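**Fesstead workshop builds up its library of simulated robot runs**

April update from the robotics unit at Fesstead

A small team in Fesstead has spent the winter collecting practice runs for a robot arm that is meant, in time, to do simple jobs around a washroom or kitchen. Most of the work so far has been done in simulation, and the collection has now reached 2851 recorded runs.

The project is called Gukham. It is run by the robotics unit at Brelow, a firm that until a few years ago made fittings for commercial kitchens and now does most of its trade in handling equipment. Eusebio Villca, who leads the work, said the aim was to have enough good examples by the summer to train a first version of the control software and try it on a real arm.

"We are still collecting," he said. "People ask when they can see it do something on its own. The answer is that it needs a lot more to learn from first, and most of this year is going into that."

Each run starts the same way. An operator sits at a desk with a hand controller and a screen, is given a short written task, and drives the simulated arm through it from start to finish. The tasks are plain ones: move the gripper to a spot over the basin, reach for a handle, pick up an item and set it down on the other side. The software stores the position of every joint, the state of the gripper and the view from several virtual cameras. When the task is done the operator presses a key to keep the run or throw it away.

A run that goes well takes less than a minute. The operators work in sessions of an hour and a half in the morning and the same again after lunch, with a break halfway through. Villca said the limit was set after the first month, when the quality of the runs was found to drop towards the end of longer sessions. Operators had begun to take short cuts and to bump the arm against things they would have steered round earlier in the day.

The rooms themselves are put together from a set of parts. A basin, a support, a pair of surfaces and a position for the robot are chosen by a script, which then picks the materials for the walls and the worktop. The team has 181 room layouts in use at the moment. Some are close to what a person would expect to find in a house. Others have odd mixes of stone, tile and timber that would be a strange choice for any real owner, and the team keeps those in as well. A system that has only seen white tiles tends to do badly when it meets brown stone, and the cheapest time to find that out is before any hardware is involved.

Basins have taken up more of the schedule than was planned. They are awkward for an arm: the gripper has to come in from above, the rim is in the way on every side, and the sloping parts inside mean the depth changes over a short distance. The arm's own upper sections often block the view of what the fingers are doing. 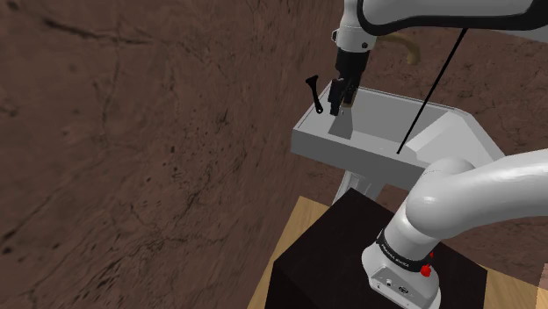

For that reason each run is recorded from more than one viewpoint, and the positions of the cameras are shifted a little between sessions. In some views the base and shoulder of the arm take up a good part of the picture. Villca said the team had talked about removing those views and had decided to leave them in, as a camera fixed near a real robot would have the same trouble.

The collected runs are checked in two stages. The first is automatic. A program looks for runs in which the arm passes through a solid object, the recording stops early, or the gripper does not move at all. The second check is done by hand. A member of the team watches a sample from each session at double speed and marks anything that looks wrong, such as a task description that does not match what the arm was driven to do.

In the most recent batch, 132 runs were taken out. A large share of them came from one layout in which the basin had been placed slightly too far from the robot base. The arm could reach the near rim with no difficulty but had to stretch to get to the far side, and the joint movements that resulted were jerky and of little use for training. The layout has been corrected and the tasks will be recorded again.

Mismatched instructions were the next most common fault. Operators are given the wording on screen and are supposed to follow it exactly, but several had fallen into the habit of doing the task in the way they found easiest. "Move to the left of the basin" was being carried out as "move to the nearest free space". The wording has since been tightened, and the screen now shows a marker for the target area during training sessions for new operators. The marker is turned off for recorded work.

The unit has six operators at present, all part time. Two came from the assembly side of Brelow and the rest answered a notice put up at the college in Benavides, a short bus ride away. No previous experience with robots was asked for. New starters spend three days on practice rooms before any of their runs are kept, and most are said to be comfortable with the hand controller by the end of the second.

One of the harder things to teach is pace. New operators tend to move quickly through open space and then stop dead over the basin while they decide what to do. Those pauses are recorded along with everything else, and a system trained on them can learn to hesitate in the same places. The advice given now is to read the task, plan the whole movement before touching the controller, and go at a steady speed from beginning to end.

There are limits to what the simulation can offer, and the team is open about them. Water is not modelled. Surfaces do not get slippery, and soft items such as cloths and sponges behave too stiffly to be of much use. Lighting is simpler than in a real room, with fewer reflections. The contact between the fingers and a small object is also only an approximation, and a grasp that holds well on screen may fail on the bench.

To deal with some of this, the unit plans to add a smaller set of runs recorded on a physical arm. A test area is being fitted out at the Fesstead site with a worktop and a basin on a stand, and the first sessions there are due to start once the safety checks on the enclosure are finished. The real runs will be slower to gather – every object has to be put back by hand between attempts – and the team expects them to remain a small part of the total.

The two sets will be stored in the same format so that they can be mixed. How much of each to use is still being discussed. An early trial with a small part of the simulated collection gave a controller that could bring the gripper to a position over the basin in most of the test rooms, but it was unreliable when asked to reach past the rim for something on the far side. Villca described the result as about what he had expected at this stage, and said no changes to the collection plan had been made on the strength of it.

Work over the next two months will concentrate on handles and on items placed close to the edge of the basin, where the present set is thin. New room layouts are also being prepared with the robot mounted on the opposite side, as nearly all the current ones have it in a similar position. Operators who have got used to the present arrangement will be given a morning to practise before recording starts.

Brelow has not decided whether the collection will be shared outside the firm. A short technical note on the recording format is being written and should be ready before the physical sessions begin. Anyone in the Fesstead or Benavides area who would like to be considered for part-time operator work can leave their details at the Brelow front desk between 9 am and 4 pm.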